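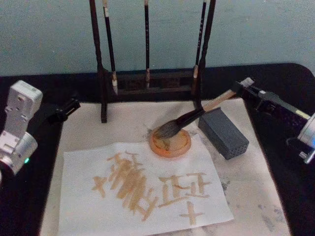
A white work mat on a black table, with an arm on either side.

How to get your medical records together before you see a specialist

My first visit to the Brivley Clinic was kind of a mess. I showed up with a phone full of screenshots and a shopping bag of old papers, and the doctor spent half my appointment hunting for one blood test. So before I went back I sat down and sorted the whole pile (it took an evening and a lot of tea), and I've done it the same way for my mom and my neighbor since then. You can too!

What you need: one folder with pockets, a pen, sticky notes, and access to your patient account if your hospital has one.

Step 1. Ask for your records early.
Call the records office at every place that has treated you for this problem. I had two, and one of them wanted a signed form by mail before they'd even look me up, so don't leave it to the last week. Ask for the visit notes, the lab results and the scan reports. If you had an MRI or a CT, ask for the pictures themselves on a disc as well, and say so twice. I got the written report the first time and had to call again.

Step 2. Sort by date, newest on top.
I tried sorting by doctor first and it was hopeless. Newest on top, one pocket for labs, one for scans, one for letters. Put a sticky note on anything you want to talk about.

Step 3. Write a one-page summary.
My favorite part, weirdly. At the top goes your name, date of birth and allergies. Then your medicines with the dose and how often you take them, and yes, include vitamins and the stuff from the drugstore. Then past surgeries, then what's bothering you now and when it started. Mine began in May, and having that written down saved me from guessing out loud.
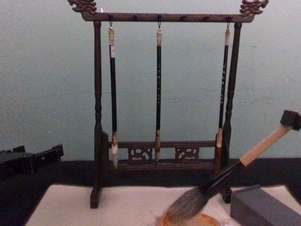
Calligraphy brush and carved wooden rack.

Step 4. Pick your questions.
I wrote down 20 and the nurse, Cheuk-hei Peng, very kindly told me to choose four. She was right, we only got through three of those anyway. Put the one that worries you most first. Leave a gap under each so you can write the answer in.

Step 5. Make copies.
Keep the originals at home and bring the copies. The front desk at Brivley kept mine and scanned them later, and I'd have been very nervous if those were my only ones.

Step 6. The day before.
Check the address (some clinics have more than one building, ask me how I know), put your insurance card and photo ID in the front pocket, and ask whether you need to fast. If somebody's coming with you, give them the question sheet so they can take notes while you talk.

When you get home, add the new visit notes on top and fix the medicine list if anything changed. I keep my folder on the shelf by the door, next to the umbrellas.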